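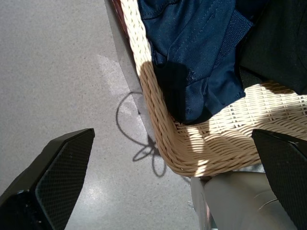 Korbstuhl mit dunkelblauem Kleidungsstück.

Aushilfe (m/w/d) für Wäsche, Zimmer und herumliegende Dinge gesucht

Gästehaus Kurngate, ab Oktober, Teilzeit

In jedem Haus gibt es einen Stuhl, auf dem niemand sitzt. Bei uns sind es mehrere, die meisten aus Korbgeflecht, und sie tragen alles, was zum Waschen zu sauber und zum Weghängen zu müde ist. Gäste reisen ab, die Sportjacke bleibt. Manchmal schreibt jemand eine Woche später und fragt danach, meistens schreibt keiner. In der Zwischenzeit muss sich ein Mensch um das Stück kümmern, und diesen Menschen suchen wir.

Das Kurngate ist ein Gästehaus für Leute, die wandern, radeln oder beides vorhatten und dann doch auf der Terrasse gelesen haben. Entsprechend viel Funktionskleidung geht durch unsere Hände. Die Saison läuft bei uns bis in den Winter hinein, die bisherige Kollegin ist nach Dudska gezogen, und der Rest des Teams faltet nach Ansicht der Leitung wie ein Rudel Waschbären.

Was zu tun ist

Morgens gehen Sie nach der Abreise durch die Zimmer und sammeln ein, was über Lehnen, Bettkanten und Heizkörpern hängt. Fundstücke bekommen einen Zettel mit Zimmer und Abreisetag und kommen in den Schrank im Flur. Bettwäsche und Handtücher werden abgezogen, sortiert und in den Keller gebracht. Der Keller hat eine Treppe, einen Aufzug hat er nicht.

Danach waschen, trocknen, falten, einräumen. Sporttextilien aus Kunstfaser laufen getrennt, kühl und ohne Weichspüler. Wer das für übertrieben hält, darf es beim Probearbeiten sagen und wäscht trotzdem ohne Weichspüler.

Dazu kommt die Pflege der Korbmöbel: absaugen mit der weichen Bürste, ab und zu feucht abwischen, im Schatten trocknen lassen. Im Sonnenlicht sieht das Geflecht wunderbar aus und wird mit den Jahren spröde. Die Stühle müssen deshalb regelmäßig umgestellt werden. Gäste stellen sie ebenso regelmäßig zurück. Mit diesem Kreislauf sollten Sie Ihren Frieden machen können.

Was Sie mitbringen

Erfahrung in Hauswirtschaft oder Hotellerie ist schön, ein eigener Haushalt mit erkennbarer Ordnung tut es auch. Sie können Pflegeetiketten lesen, auch die ausgewaschenen, oder wenigstens plausibel raten. Sie tragen Wäschekörbe, ohne darüber einen Roman zu verfassen. Deutsch sollte für Absprachen und Zettel reichen. Diskretion setzen wir voraus — in Jackentaschen finden sich Dinge, über die man beim Kaffee lieber schweigt.

Ein Führerschein ist nicht nötig. Der Bus aus Rana hält vor dem Haus, meistens sogar dann, wenn er soll.

Was wir bieten

4 Vormittage pro Woche, Beginn jeweils um 7 Uhr, Schluss, wenn die Zimmer fertig sind, spätestens mittags. Der Dienstplan steht einen Monat im Voraus und wird auch eingehalten. Bezahlt wird nach Tarif, dazu 100 Euro im Jahr für Arbeitsschuhe. Frühstück aus der Küche gibt es umsonst, auch die guten Brötchen. Urlaub wird genehmigt, solange nicht alle gleichzeitig ans Meer wollen.

Eine Sache noch: Fundstücke, die nach 97 Tagen keiner abgeholt hat, gehen an den Secondhandladen Dusora. Das Team darf vorher ansehen, was dabei ist, aber nichts mitnehmen. Die krumme Zahl stammt aus einer alten Hausordnung, und bisher hatte keiner Lust, sie zu ändern.

Bewerbung

Ein paar Zeilen und ein kurzer Lebenslauf genügen, ein Foto brauchen wir nicht. Schreiben Sie uns bitte dazu, ab wann Sie können und wie Sie Spannbettlaken falten. Es gibt keine richtige Antwort, wir sammeln nur Methoden. Wer in die engere Wahl kommt, arbeitet einen Vormittag zur Probe mit, selbstverständlich bezahlt.

Unterlagen an Adeel Gilani, Hausleitung, per Post oder persönlich am Empfang. Fragen beantwortet er am liebsten nachmittags, vorher sucht er seine Brille.

Stand: 29. Juli 2024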